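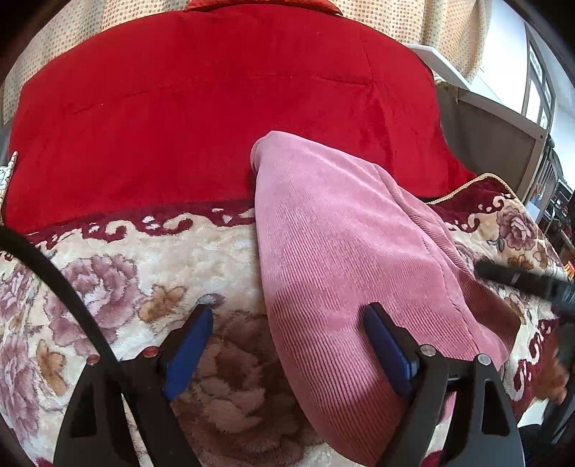 3.2 Textile Oberflächen und Zwischenablagen im Schlafraum

Das Bett ist in den untersuchten Haushalten die größte freie waagerechte Fläche der Wohnung und wird tagsüber entsprechend genutzt. In den Tagebüchern taucht es als Ort zum Sortieren, Falten und Abstellen häufiger auf als der Esstisch. Flanagan hat für diese Nutzung den Begriff der Zwischenablage vorgeschlagen, den wir hier übernehmen: Gemeint ist ein Platz, an dem ein Gegenstand bleibt, bis über seinen endgültigen Ort entschieden ist. Für die Auswertung war zunächst zu klären, woran eine solche Ablage auf einem Bett zu erkennen ist, auf dem ohnehin mehrere Textilien übereinanderliegen. Bei dem rosafarbenen Cordstoff in Abb. 2 fällt die Unterscheidung leicht. Die feine Rippung hebt sich deutlich von der cremefarbenen, geblümten Tagesdecke ab, und der Stoff ist länglich zusammengelegt, mit einem schmalen, umgeschlagenen oberen Ende, das auf einer roten Decke aufliegt. Form und Lage sprechen dafür, ihn als eigenes Stück und getrennt von der Bettausstattung zu erfassen. Schwieriger sind Fälle, in denen Decke und abgelegtes Stück aus ähnlichem Material bestehen.

Abb. 2: Cordstoff auf geblümter Tagesdecke, Kategorie »gefaltet, nicht gestapelt«.

Insgesamt wurden 718 Einzelablagen kodiert. Jede Ablage erhielt eine Angabe zum Untergrund, zum Material des abgelegten Stücks und zum Faltzustand. Der Faltzustand wurde in vier Stufen erfasst: ausgebreitet, geknüllt, gefaltet und nicht gestapelt, gefaltet und gestapelt. Die dritte Stufe war im Kodierschema der Vorstudie in Molden noch nicht enthalten. Dort wurden einzeln liegende, aber bereits zusammengelegte Stücke der vierten Stufe zugeschlagen, was den Anteil abgeschlossener Faltvorgänge überhöhte. Ein Vergleich mit den damaligen Werten ist deshalb nur für die Stufen »ausgebreitet« und »geknüllt« zulässig.

Bei der Materialangabe haben wir uns auf Merkmale beschränkt, die ohne Berührung erkennbar sind. Cord, Frottee und grober Strick lassen sich an der Oberfläche gut bestimmen, glatte Gewebe dagegen kaum. Letztere wurden unter einer Sammelkategorie geführt. Auf eine Zuordnung nach Verwendungszweck wurde verzichtet, wenn das Stück so gefaltet lag, dass der Schnitt nicht zu erkennen war. Ein zusammengelegter Cordstoff kann eine Hose, ein Kissenbezug oder ein Zuschnitt sein. In solchen Fällen steht in der Tabelle lediglich »Stoff«.

Die Kodierung erfolgte durch zwei Personen unabhängig voneinander. Abweichungen traten vor allem beim Untergrund auf. Liegen Tagesdecke und Wolldecke übereinander und berührt ein Stück beide, so ist nicht ohne Weiteres zu entscheiden, welche der beiden als Untergrund gelten soll. Wir haben in der überarbeiteten Fassung des Kodierhandbuchs festgelegt, dass die Fläche mit dem größeren Auflageanteil zählt und die andere als Nebenfläche vermerkt wird. Für den Stoff in Abb. 2 ergibt das die Tagesdecke als Untergrund und die rote Decke als Nebenfläche. Die Regel ist grob, führte aber im zweiten Durchgang zu deutlich weniger Rückfragen.

Gemusterte Untergründe bildeten eine weitere Fehlerquelle. Auf geblümten und karierten Decken wurden kleine Stücke wie Socken oder Taschentücher beim ersten Durchgang mehrfach übersehen, auf einfarbigen Decken nur vereinzelt. Größere, einfarbige Textilien waren davon nicht betroffen. Die Haushalte in Puston, in denen gemusterte Tagesdecken überwogen, wurden daher im Juli vollständig nachkodiert. Die Werte für Rutis blieben unverändert.

Zur Verweildauer liegen nur die Angaben aus den Tagebüchern vor. Demnach blieben gefaltete Einzelstücke bis zu zwei Tage auf dem Bett liegen und wurden abends auf einen Stuhl oder eine Truhe umgelegt, am Morgen teilweise wieder zurück. Ersoy beschreibt ein ähnliches Hin und Her für Wohnungen ohne eigenen Wäscheplatz und wertet es als Zeichen fehlenden Stauraums. Unsere Daten stützen diese Deutung nur zum Teil, denn auch in Haushalten mit freien Schrankfächern wurde umgelegt. Ob dabei die Zugehörigkeit der Stücke zu verschiedenen Personen eine Rolle spielt, wird in Abschnitt 3.3 anhand der Interviews behandelt.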